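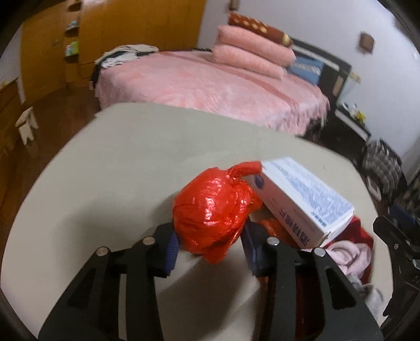

Mulleo 14 is out: grasp labels for soft and shiny things

The new release of Mulleo, our open toolkit for handheld gripper recordings, went up on Saturday, July 6, 2024. Most of the work since the last version went into one part of the pipeline, the step that turns raw video into a grasp state for every moment of a recording. If you only use Mulleo for playback, you can upgrade and skip the rest of this item.

The old grasp detector looked at jaw width alone. When the width stopped changing, it marked the object as held. That works for a mug or a block. It does badly with a tied plastic bag, where the jaws keep closing slowly as the contents shift, and the detector flips between "held" and "closing" several times in one lift. Thin boxes caused a different error. The jaws stop so close to the fully shut position that the detector called them empty.

Version 14 replaces the width rule with a small model that reads the width signal together with an image crop between the two finger pads. We trained it on 525 bedroom tidying recordings from the Cedholm set and held out 155 more for testing. On the held-out recordings, false flips on bags dropped by more than half. Glossy plastic is still the weakest class. Highlights slide across the surface as the tool moves, and the model sometimes reads that as slip.

Release events also changed. The old code placed a release at the moment the jaws began to open. For drops into a bin, that is too early for training a policy, because the object may still be resting against one pad. Mulleo now writes two marks, "open start" and "clear," and leaves it to you which one to train on. The Adia planner reads "clear" by default. To keep the old behavior, set release_mode to legacy in the config file. 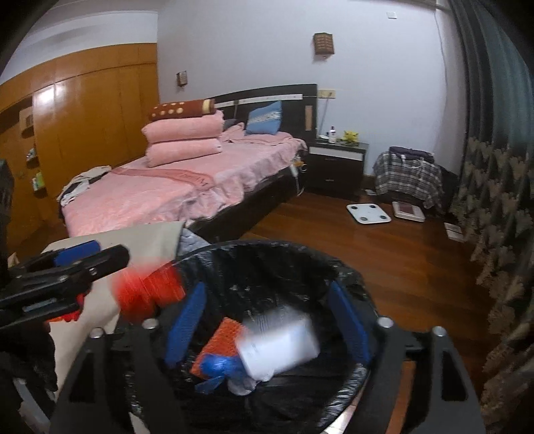
White box or packet between the open fingers over a lined trash bin. Motion blur like this lowers the confidence score on the "clear" mark.

Blurred moments get a label like any other, but they now carry a confidence value, and the export tool can drop anything under a limit you choose. We suggest starting with the default and checking a few recordings in the viewer before you change it.

Two-gripper recordings need one extra step. Run the pairing script before labeling so that a second tool entering the view is masked out of the crop. Without the mask, the model can take the other gripper's pads for its own.

Known problems: the Hwang calibration importer fails on files with spaces in the name, and the viewer is slow to open recordings longer than 27 minutes. A fix for the importer is already in the development branch. The viewer will have to wait for the October release.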